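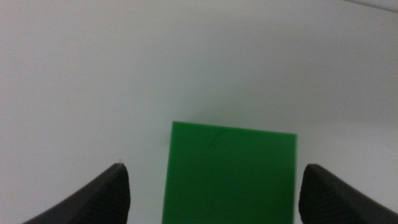 Blocks get grubby faster than any other toy we own, and I put off washing ours for months (okay, since October). The trick is to sort before you wet anything. I stand each one up on something plain and white, where every mark shows. A thin curved line like the faint one near the top of that green block is the kind I try with a dry pencil eraser first. If it's still there after a minute of rubbing, I call it a scratch and move on!

Wiping them down

Skip the soaking, please. Painted wood swells and then the corners go. I use 200 ml of warm water with 2 drops of dish soap, wring the cloth out until it barely feels damp, and do one face at a time. Reds get a test wipe on the bottom before anything else — I once turned a whole dishcloth pink with an old set from a yard sale in Vadstead.
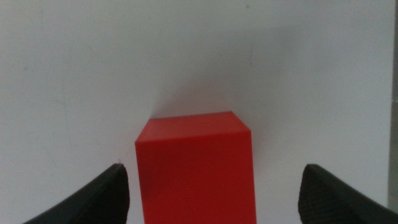
Drying and checking

Stand them on end on a towel, with a finger's width between them, and turn them after lunch. Keep them off the radiator. When they feel dry, I stack a few to find out if any have warped, and three high is plenty.
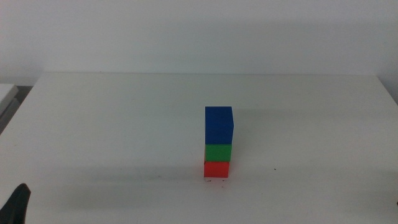
A block that rocks goes back on the towel overnight, and if it still rocks I rub the bottom on a sheet of fine sandpaper laid flat on the counter, just a few strokes. Then everybody goes back in the bin, lid off for a day so no dampness gets trapped. My neighbor Cameron Lockyer keeps his in an old pillowcase, and I may steal that idea for the car.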